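Search this diary
Type and press enter
Older entries / Newer entries

June 22, 2021

I slept badly and woke up before the alarm, so I decided that today will be the day for the small things. By small things I mean all what lives on the shelves, in the drawer under the window and in the bag behind the door. I was postponing it since April. Every week I told myself that I would do it on the next free morning, and on every free morning I found something else to do, like washing the windows or writing to the electricity company.

First I drank my coffee standing, because if I sit I don't get up again. Then I opened the curtains to have good light and pushed the quilt up to the head of the bed. I like to sort on the bed. The table in the kitchen is too narrow, and on the floor my back hurts after a short time. On the bed I can put everything far apart and look at it, and also I am forced to finish, because in the evening I need to sleep there. This trick I learned from my mother, who sorted buttons and papers on her bed every winter.

I brought the big white tray, the one with the pink edge. My aunt gave it to me when I moved to Burnodholm and I used it for serving maybe two times. For sorting it is very good. It is shallow, so nothing hides at the bottom, and small things don't roll to the floor. My rule was simple: what goes in the tray must get a place in the room before the night. What stays out of the tray, I think about later.

The rule was easy to make and hard to follow. I took the carved tree in my hand and I remembered the market at Ziltness, where I bought it from an old man who wrapped it in so much newspaper that I thought he gave me something bigger. I did not even like it very much that day. Now I like it. It is dark and heavy looking, with a flat top, and it makes me think of hot afternoons. I laid it down in the tray with the trunk on the orange scoop and went on, but already I had lost a quarter of an hour with only one thing.
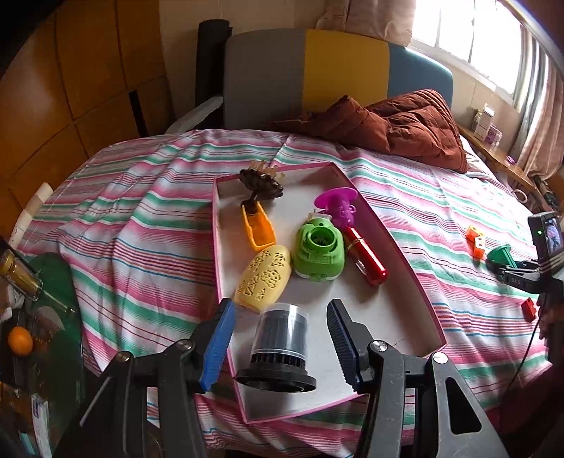
The tray on my bed this morning, with the tree lying at the back.

The yellow oval with the cut patterns I found at the very back of the drawer. I don't know from where I have it. I turned it many times and I tried to remember if it belonged to some box or some lamp, and nothing came. Still I could not throw it away. It is a cheerful yellow and the holes make a nice shadow on the sheet. I will put it near the window and maybe one day I will know.

The lipstick I bought for my cousin's wedding and wore it once. It is a very red color, more brave than me. Nuria Ambaye from the second floor told me that evening that I should wear it every day, also to buy bread. I said yes, yes, and put it in the drawer. Today I tried it in front of the mirror and wiped it off again, but I kept it. It will go in the little basket by the mirror where I see it, not in the drawer.

With the black thing with the clear cap and the green one with the grille in the middle I was not so fast to decide. They were both in the bag behind the door, from the time when I emptied the hall cupboard, and I had the idea that I would check them and then did not check them. I put them together with the magenta toy, only for now. "Only for now" is a dangerous sentence in this house.

At noon Nuria knocked to return my scissors and she saw the bed. She laughed and asked if I was opening a shop. Then she sat on the corner and helped, which means she picked up things and told me stories about her own things. She had once a neighbor, Mrs. Chmielewska, who kept every paper bag from the Vanent bakery, folded, 500 of them, and when she moved away she gave them back to the bakery. I don't know if this is true, but I laughed so much that I had to stop working.

After she left I ate bread with cheese and continued. The orange and white cube and the small red block I had put outside the tray, on the right side, because I wanted to think. My nephew played here when he was seven and now he is taller than me. I decided to keep them for the next child who visits. There is always a next child.

By five o'clock I had the drawer wiped and lined with clean paper. The shelf under the window I dusted also, and I moved the white box a little so that there is room for the tree. I am not sure that it looks better there, but it looks chosen. One bag is by the door to give away, not a big one. I expected to feel proud and mostly I felt hungry.

Tomorrow the wardrobe, if it rains. If the sun shines I will go to the river.

3 comments

pilar_m: My mother sorted on the bed also! We were not allowed to sit anywhere near it.

Old Thimble: Please wear the red lipstick to buy bread and write us what happened.

greta91: I have a whole drawer that is "only for now". Greetings from a messy flat.

Leave a comment

This site uses cookies to remember your visit. By continuing to read you agree to this. OK / Read more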